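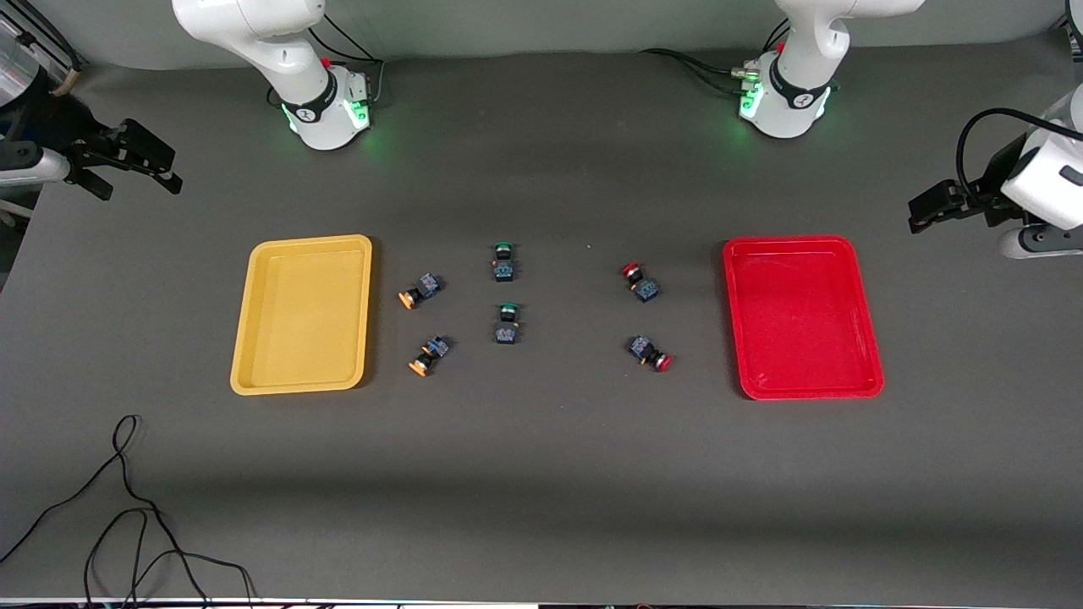

Start position for the sorting task on the two-arm bench. Yellow tray left, red tray right, six push-button switches between them: two orange, two green, two red.

2020-08-04
Visit from Skorkham, notes

Visitors came in at the back door because the front one was being painted. Five of them, led by Ayanda Van der Merwe, plus Harsh Tripathi from our side to do the talking while I ran the bench. They were here for the morning and left before lunch, which leaves us with a lot of sandwiches in the small fridge. Please eat them.

What they wanted to see: two arms handling small parts they might buy in. Skorkham put together control boxes for pumps and at present all the switches are sorted and fitted by hand. Ayanda said in June that they weren't interested in seeing blocks stacked, so I got a bag of push-buttons from the Drurness stores and we built the demonstration on those.

The task as I set it up: orange caps to the yellow tray, red caps to the red tray, green ones left where they are until the end and then picked on request. Right arm works the yellow side, left arm works the red side. Reminder for anyone reading the logs: right and left are the robot's own, so from the front of the bench the right arm is on your left. I explained this twice and still had Harsh pointing at the wrong one.

I had the orange and red ones lying down and the green ones standing up. Lying down is the harder pick. The cap is round and the body behind it is a small block, so if the fingers close across the cap the whole thing tends to roll round in the jaws. Across the body is much better. The standing ones can be taken from above with hardly any turning of the wrist.

Settings used: gripper force limit at 600 on the controller scale, arm speed down to the visitor profile, settle time 2000 ms after each grasp. The settle time looks slow when people are watching but I left it in. Program saved as run 3436, with the tray positions stored in the same file. If you move the trays, teach them again. Don't edit the numbers by hand.

First run. Both orange switches picked and placed. First red one fine. Second red one was gripped across the cap, turned in the fingers on the way up and landed on the rim of the tray, then fell outside. I stopped the arm, put the switch back by hand and carried on. Ayanda asked whether the robot knew it had dropped it. It didn't. The fingers report a width, and the check on that width is only made at the moment of closing. Harsh said we could add a second check over the tray. We could, and I've put it on the list below.

Second run. All clean. The green ones done at the end with Ayanda calling which arm should take which. That went down better than anything else we did, though it is the simplest part of the program.

Third run was theirs. They put the switches down wherever they liked. Two were placed touching, and the arm went for the gap between them and nudged both along the table. It recovered on the second try. One was stood up right against the side of the yellow tray and we never got it, because the finger would have had to go through the tray wall. I said so at the time and they seemed happy to have found the limit.

Questions I wrote down while they were talking:

Can it tell the contact blocks apart? Ours are all dark blue, so the question didn't come up with this batch. Theirs come in two sorts with the same cap. I said probably, if the block is facing the camera, and that we'd need samples.

How long to change from one part to another? Harsh said half a day. I would have said longer. We should agree on an answer before the next visit.

Would it scratch the caps? They sell the boxes with the caps on show, so it matters to them. The fingers are serrated and I couldn't promise anything. I looked at our six afterwards under the bench lamp. One of the red caps has a fine line on it, but these came out of an old bag and I hadn't looked at them beforehand. Should have done.

What happens if someone reaches in? Showed them the stop, and the slow profile, with the arms moving and no parts out. One of the younger ones wanted to try pushing an arm with her hand. Let her, with Harsh on the stop. It halted as it should and took a minute or so to bring back.

The Sakalauskas fingers came up as well. Skorkham have a pair on a machine at their other site and like them. They have a flat rubber face, so they would deal with the scratching, but I don't know whether the mounting plate fits our wrists. The Corkar adaptor might do it. Harsh thinks there is one in the cupboard by the sink. I've looked and can't find it, so if you have borrowed it please say.

To do:
Width check over the tray before release (me).
Grasp across the body only, never the cap, for anything lying down. Needs the approach angle changed on the left arm.
Keep-out strip along the tray walls, and a plain message when a part is inside it.
Tie back the loose black cable at the front left of the bench. It stayed out of the way today, but the right arm swings low on that side when it goes home.
Ask Ayanda for ten of each of their switches, both sorts of block.
Find the Corkar adaptor.

Afternoon: ran the same file again with the room empty and the settle time halved. No drops, but I only did it a few times before the compressor next door started up and the bench began to shake. Will repeat early tomorrow before they switch it on. Switches are back in the bag, bag is in the top drawer, trays left on the bench in their taught positions – please don't put anything in them.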